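Collecting update: the Stinby room

Recording for the Katona project moved into the Stinby room in July, and the first batch is now in. We have 1,154 usable demonstrations from the hand-held grippers. Each one is a person doing a short table task with the gripper while the camera on it records the whole thing. The Custdale group will use them to train the next version of the pick-and-place model.

The tasks so far are wiping, moving small blocks, and putting a sheet of paper where it is asked for. Wiping has gone best. Paper has been slow. People tend to pinch it at a corner and then lift too high, and the model learns the high lift along with everything else. Floarea Căpraru has rewritten the paper instructions and cut them to one page. Please read the new page before your next session, even if you have done the task before.

A few points from the first review:

Start with the jaw fully open and hold still for a moment. We lost 42 recordings to rushed starts, mostly from the first mornings.

Move at your normal speed. Several people slowed down a lot when they knew they were being recorded, and those examples are harder to use than slightly messy ones.

If you drop something, pick it up and carry on. Recoveries are useful and we want more of them. Only stop if the object leaves the table.

Keep your free hand out of the way unless the task sheet calls for it.

Change the starting position of the object every time. Gheorghița Ardeleanu went through one set of 50 in which the block began on the same square throughout – we kept 25 and set the rest aside.

The next batch adds two tasks, stacking and handing an object from one gripper to the other. The handover needs two people, so sign up in pairs if you can. Sessions run from 9:30 to noon, and the sign-up sheet is in the usual shared folder. Fuvatby staff who want to take part should write to Floarea first to get an account for the upload page.

Uploads should be done before you leave. Check that the task name is filled in – the blank ones have to be sorted by hand. 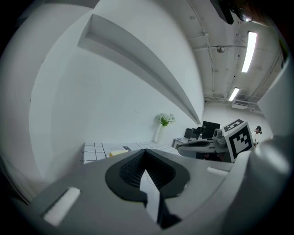
Recording at the grid-marked table, with a second gripper and its marker cube further back.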